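Re: [mending-list] Wool yardage, or old coats?

Marites Quiambao wrote:

> I want to make a winter bag and good wool costs a fortune. Does anyone here cut up secondhand coats, or is it more trouble than it's worth?

Marites, do it! I've been sewing with thrifted wool for 23 years and I still get a little thrill when I find a good one. Herringbone is my favorite – from across a room it's plain gray-brown, and up close there's charcoal and brown and gray all mixed together. It folds softly too, so a bag made from it has a lovely slouch.

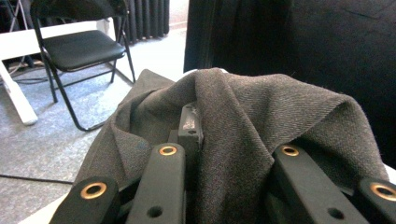
Should you wash the wool before cutting? Air it for a day and steam it well, and save the washing machine for pieces you want to felt.

Unpick the lining first and keep it, along with the buttons. I got 4 pockets out of my last lining! Cut the big pieces from the back, and watch which way the zigzags run or your two sides won't match (ask me how I know).

Judite, do you still have the Rerau bag pattern? Marites might like it.

Ifeoma Adebisi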